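How to Trace Where a Place Name Comes From

Almost everyone who moves to a new town, or comes back to an old one, sooner or later asks how it got its name. I asked it about Poduval when I was a girl, and I got four answers from four aunts, all of them told with complete confidence! Since then I've looked into a good many names for our little local history page, and I'd love to share the way I go about it, because it's a pleasant sort of hunt and you don't need any training to begin.

Start with the stories. I know the serious books tell you to go to the records first, but the stories are what people will happily give you over a cup of tea, and they tell you what to look for later. Write each one down as it was told, with the teller's name and where they heard it. Don't tidy them up. If one person says a chief named the bay for his daughter and another says it was for a canoe, keep both, and leave them side by side in your notebook.

Next, find the oldest spelling you can. Names wear down like stair treads (Grurel was written with an extra syllable on a chart I was shown, and the middle has simply dropped out). Old maps, church registers, ship's logs and school rolls are all good places to try. Make a plain list with the date in one column, the spelling in the next, and where you found it in the third. My list for Grurel came to 18 entries, and I was quite proud of it until Aravind Menon, a retired surveyor with far more patience than me, handed over another 15 from his own files.

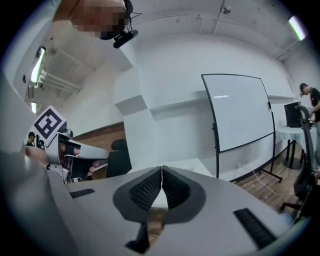 Once you have your spellings in order, say them out loud. Better still, ask someone who grew up with the local language to say them for you. Visitors who drew maps wrote down what they thought they heard, and they often ran two words together or stuck a little word like "the" or "at" onto the front. A name that looks like nonsense on the page can come apart into two perfectly ordinary words when the right person speaks it.

Then go and look at the place, if you possibly can. Plenty of names are plain descriptions: red bank, shallow crossing, the place with the reeds. I walked out to Andon one August with my notebook and a sandwich, expecting a grand tale of a battle, and found a spring coming out of the hillside, which fit the old word for "seeping water" very nicely.

Be a bit wary of any story that explains the name too well, especially one that relies on a pun in modern speech. Check whether the name turns up before the person it's supposed to honor was born. That one question has finished off more of my favorite stories than I like to admit.

When you write it all up, give the legends their own section and tell them properly, with the people who passed them on. Put the records after that, and say which explanation you lean toward and how sure you are. For Flavness I'm still not sure at all, and my page says so.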